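The Small Parts Problem

Everyone I know who repairs things at home owns at least one set of little drawers, and most of them believe it has made them tidier. I have my doubts. Mine, a tall gray tower from Arkov with 18 compartments, has mainly taught me that a screw in the wrong drawer is harder to find than a screw on the floor.

The makers promise a lot. Nirkness says its desktop unit will hold up to 900 small fasteners, and I'm sure it will, if you pour them in with a funnel and never want one back. Witovar sells printed labels by the sheet. Melnyk goes the other way and leaves the drawers blank, on the theory that you'll learn where things are. I lived with a Melnyk for a winter and learned where two things were.

What the brochures skip is the stretch between the drawer and the job. A part has to come out, lie somewhere while you work, and then go back or go into whatever you're fixing. The lying somewhere is where my afternoons go. A bracket, a clip, a curved bit of plastic that belongs to something, all of them set down on a table with every intention of being picked up again in a minute. A low white cabinet with rounded edges looks very reassuring beside them. It does nothing about them.

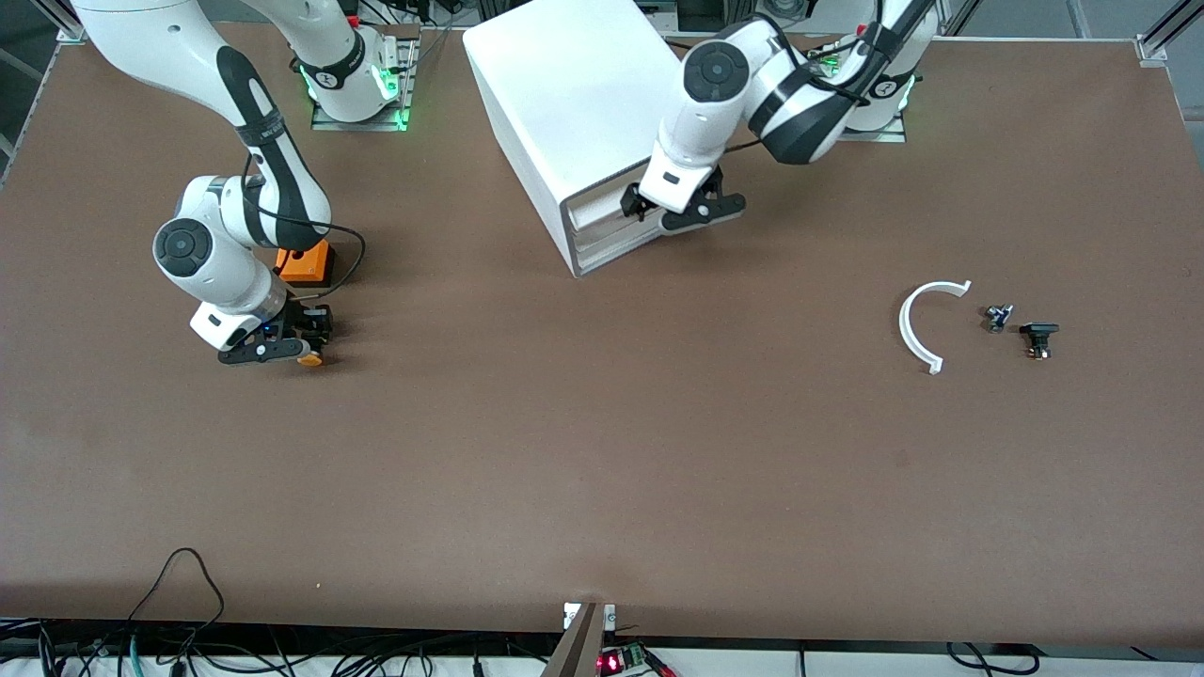
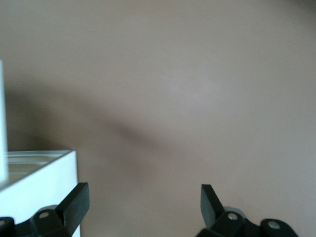

Arnulfo Sánchez thinks I have it backward. The drawers are fine, he told me on a Thursday evening when I had called to complain, and the trouble is that I open one before I've cleared a place to put what's in it. He keeps half his bench bare at all times, he said, and if he can't, he doesn't start. As for labels, he has never bought one and thinks people who do are "decorating."

I tried his way for a couple of weeks. Bare half, working half, a strip of masking tape down the middle. It went well until I took apart a desk lamp, which came to 23 pieces by my count, and the tape line held for maybe ten minutes. By supper the spring was in the fruit bowl.

I'll give him this much: I did find the spring. And a plain stretch of tabletop does show up a dark little clamp far better than the patterned oilcloth I'd been using for years, so the oilcloth has gone to the porch. The Arkov stays, mostly because emptying it would mean putting everything on the table.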